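Right, quick one before the train. People keep asking how the cloth set is going so I'll put it all in one place and then I don't have to answer the same email six times.

Short version – we're at 2,000 good episodes out of the 3,357 we promised for Flisari, and the last stretch is slower than the first. Folding is done. Flat pick-up is done. What's left is two-handed handling with clutter round it, the bit I put off since March.

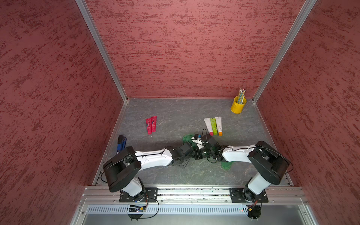
Clutter is the whole argument at Lurkmont at the moment. Half of us want a bare table, one cloth, nothing else, so the model learns cloth and only cloth. I was in that camp for ages. Then we tried a policy trained on bare-table runs with a mug left out and it went straight for the mug. Every time. So now the tubes and the pot of pencils stay out at the back while both grippers go in for the green cloth, and the operator is told to leave them alone. The label says cloth. The rest is just there, like it would be in a real kitchen or bathroom or wherever this ends up.

Few things I've changed in the protocol, for anyone copying us:

- Start the recording before the arms move. We lost the first second of 200 episodes to people pressing the pedal late, and the first second turns out to matter.
- Don't re-do a fumble. Keep it, mark it, carry on. A regrasp is worth having.
- Cloth gets dropped in by hand from a height, not placed. When people place it they make the same shape over and over without noticing.
- Swap operators every 100 episodes. I know it's annoying.

The swapping one got pushback but look at the plots. Everybody has a style. Mine is slow and from the left, apparently. If one person does a whole week then the model drives like that person, bad habits and all, and you can't see it in the loss curve, you only see it when it picks up the thing wrong in exactly the way you do.

Then wrist views. I was all for dropping them to save disk. Storage was getting silly and the overhead view looks so much nicer when you're checking stuff by eye. Glad I got talked out of it. From overhead you can't tell a pinch from a near miss, the gripper is in the way. From the wrist it's obvious.
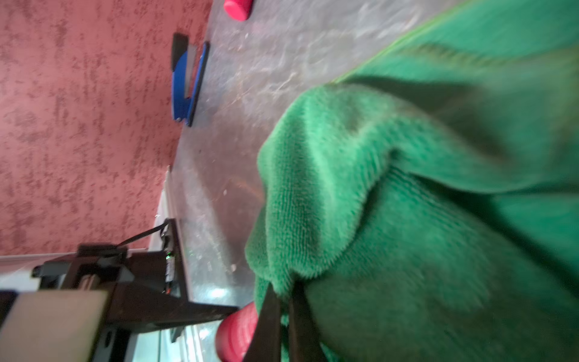
Uyên Cao wrote in under the last post that we ought to throw out anything with motion blur in the wrist stream, as it only teaches the encoder mush. Fair point and I did test it. Trained one with the blurry episodes cut and one with everything left in. The cut version was worse at the actual grasp. My guess is the blur sits right where the fingers close, so if you bin it you bin the moment you care about. Could be wrong, one run of each, not proper statistics. Uyên, if you want the split files just ask.

Still no good answer on fluffy fabrics by the way. Short pile, fine. Thick towelling holds on to the fingers when they open and the operators do a little shake to get free, and now the model does a little shake even when there's nothing stuck. Sort of charming. Not charming in a demo.

What else. Labelling. We moved from one label per episode to one per phase – reach, pinch, lift, spread, let go – and it's taken longer than the recording did. Ka-ming Kuo wrote a tool that guesses the phase changes from gripper width and it gets most of them, but two-arm stuff confuses it. Which arm is "pinching" if one's holding and the other's on its way in? We've gone with a seperate track for each arm. More clicks, fewer fights.

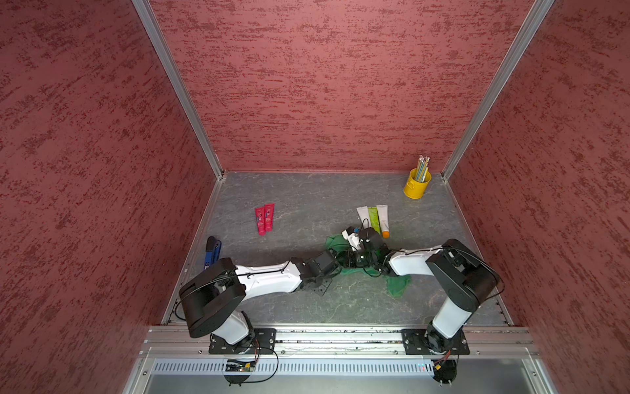 **Lok-yiu Chuang**
Data collection lead, Lurkmont
14 September 2022

Carrying on, as the train is late anyway. Two arms is a different job to one arm twice. The grippers end up so close together over the middle that a lazy move from either side would clip the other, and early on we did clip, a lot. We've put a soft limit in the software now. It slows both arms when the wrists get near each other, doesn't stop them. Stopping was awful, operators just froze and then yanked.

Downside is the slowdown gets recorded as if it was a choice. So the model has learnt to be cautious near the middle, even with one arm parked. I can live with it for this set. For the next one I'd like to log the limiter as its own channel so you can take it out afterwards. Tzu-hsuan Tsai reckons that's a day's work, so call it a week.
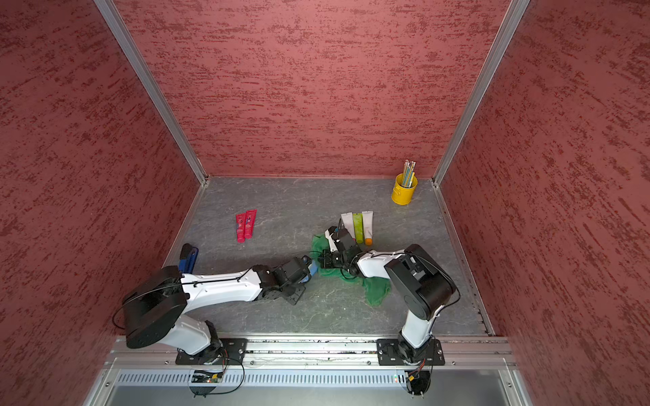 And the next one is going to be the same rig and the same sort of mess, but with the instructions written down as sentences and not codes. "Spread the cloth", "move the cloth off the tubes", that kind of thing. Pao-chu Ho has been collecting ways people say it, and the spread is wild. Some write three words, some write a paragraph with pleases in it. We'll keep the lot I think. Typos too.

Fokham want a copy of the current set when it's finished and the answer is yes, once the phase labels are checked. Please don't use the early export that's been going round, the timestamps on the right arm are off and I havent patched it.

Train's here. Comments are open, I'll get to them tonight or tomorrow.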